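Vernel Tabletop Manipulation Kit: Picture Gallery

Published Jul 8, 2021
Prepared by Anatole Lecomte, Product Documentation

The Vernel kit is supplied to teaching departments, research groups and training centres that require a compact robot arm together with a furnished area in which to use it. The present gallery accompanies the general product leaflet. It is intended for purchasing officers and laboratory staff who have read the specification and wish to see the kit in its domestic setting before requesting a quotation.

All four views come from the kitchen station, one of 3 stations currently offered. The desk station and the shelf station have their own galleries, which will be added in September. The pictures were selected by Loïc Jacquet of the Tedby demonstration room, who also supplied the notes on operation. Customers who have bought an earlier Vernel arm may order the kitchen station separately, subject to the conditions set out at the foot of the page.

The kitchen surface

The station is built on a play kitchen. Cooktop, sink and tap are at a reduced scale suited to the working area of the arm, and the blocks used in the standard exercises are plain shapes in strong colours. In the view below, a green cube rests on the cooktop near the red burner, with a yellow block further to the left.

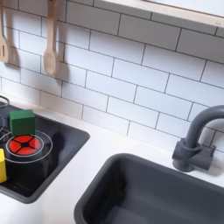
The arm and gripper

The arm is finished in black and carries a two-finger parallel gripper. The fingers are flat and may be exchanged by the user with the tool provided. Spare fingers are sold in pairs. The gripper is shown open, with the green block between its fingers.

The opening width is set in software and may be limited by the supervisor, a provision that several teaching departments requested during the trial period. The limit remains in force until it is removed from the supervisor's account, and it is not affected by restarting the controller.
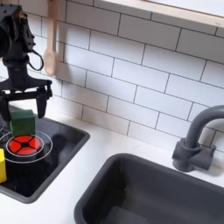
Each station is delivered with a set of written exercises, graded by difficulty. The first group deals with single movements from one surface to another. The second group introduces containers, and the third asks the learner to plan a short sequence of movements and to record the result of each attempt. Exercise sheets may be copied freely within the purchasing institution. Groups wishing to write their own exercises will find a blank sheet at the back of the binder, and Tedby is pleased to receive completed examples for possible inclusion in later editions.

Working in the sink

Placing and retrieving objects below the level of the counter is among the more demanding exercises. The arm must descend almost vertically, and the view of the object is partly obstructed by the gripper itself. Instructors are advised to introduce the exercise only when learners are confident on the open counter. Sessions of 65 minutes have been found suitable for a class of ordinary size, including the time required to start the arm and return it to its rest position.

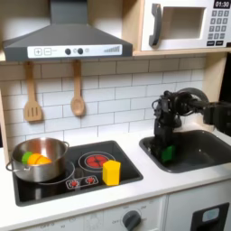
Kitchen station, general view. The gripper holds the green block low in the sink.

The sink exercise may be repeated with any of the blocks supplied. Mr Jacquet recommends that the same block be used throughout a session where results are to be compared between learners.

Working beside the pot

A metal pot is used for the container exercises. It has a reflective surface, and institutions intending to use camera-based methods should allow time for adjustment of the lighting in the room. Orange pieces are inside the pot in the picture that follows, and the green block lies in the sink. The fingers are pointing down at the side of the pot nearest the sink.

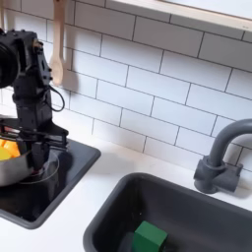 Approach speed near containers is reduced by default. The setting may be altered by an authorised user, although the supplier advises that it be left unchanged for teaching purposes. Contact with the rim at the reduced speed does not stop the arm, but it is entered in the session log with the time and the position of each joint. Logs are kept on the controller for 900 sessions, after which the oldest entries are overwritten. Institutions with longer retention requirements should arrange a regular export to their own storage.

Supply and conditions

The kit is assembled and tested at the Hoarau workshop and dispatched in two cases. One case contains the arm, the controller and the cables. The other contains the station furniture in flat form, together with the blocks and utensils. Assembly of the kitchen station requires two persons and a clear floor. A stable bench of suitable height must be provided by the customer.

The arm is covered for 2000 hours of operation, as recorded by the controller. Fingers, blocks and furniture are regarded as consumable items and are not covered. Repairs are carried out at Hoarau only, and equipment should not be returned without a reference number issued in advance.

Customers ordering the kitchen station for use with an earlier arm should state the serial number of the controller on the order form. Certain early controllers require an update before the container exercises can be loaded. The update is free of charge and may be installed by the customer's own technical staff.

Visits to the demonstration room at Tedby may be arranged through the Borklow sales office. Visitors are asked to state in advance which station they wish to use and whether they intend to bring their own software. Requests for the pictures on this page in print quality should be addressed to Mr Lecomte at the same office, stating the intended publication.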